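Catalog > Display and Props > Artificial Fruit > Waken Mixed Fruit

Last updated: 18 Aug 2025

Waken Mixed Artificial Fruit

Item 977. Sold by Priterstead.

Waken is our everyday line of artificial fruit for shop counters, show kitchens, classrooms and photo tables. The mix covers common fruit and a few that are harder to find as props. Pieces are sold one at a time, so you can put together your own bowl or replace a single fruit later.

Colors are blended where the real fruit would be. The mango goes from deep red through orange to yellow and has a small stem nub at the top. The mangosteen is a very dark purple with a green leafy calyx, and the pomegranate is a pinkish red with speckled skin and a brown crown. The apple is red with yellowish streaks — it sits well next to the plain yellow banana.

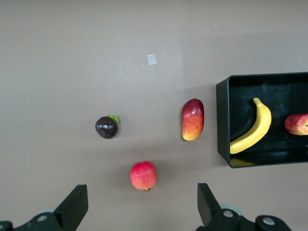
Trays

A black plastic tray with raised walls goes well with the brighter fruit. Trays are listed separately under Atanico and do not come with the fruit. The inside is slightly reflective, so under strong light you may get some color from the fruit on the walls.

Choosing pieces

For a small counter display, start with the banana and the apple and add one dark piece. The mangosteen shows up best on a light or mid-brown surface. On black it tends to disappear.

Color can vary a little between batches. If you need pieces to match for a larger display, order them together and put "same batch" in the order notes.

Care

Dust with a soft dry brush. For marks, use a damp cloth and mild soap, then dry by hand. Do not put the fruit in a dishwasher or leave it in a sunny window for long periods. Keep away from small children and pets, who may try to bite it.

Ordering

In stock: 3,528 pieces across the line. Orders leave the Patrício warehouse within three working days. The next delivery of mangosteens is due in October.

For trade accounts and bulk orders, write to Bernardo Pinheiro at the sales desk and include the item number.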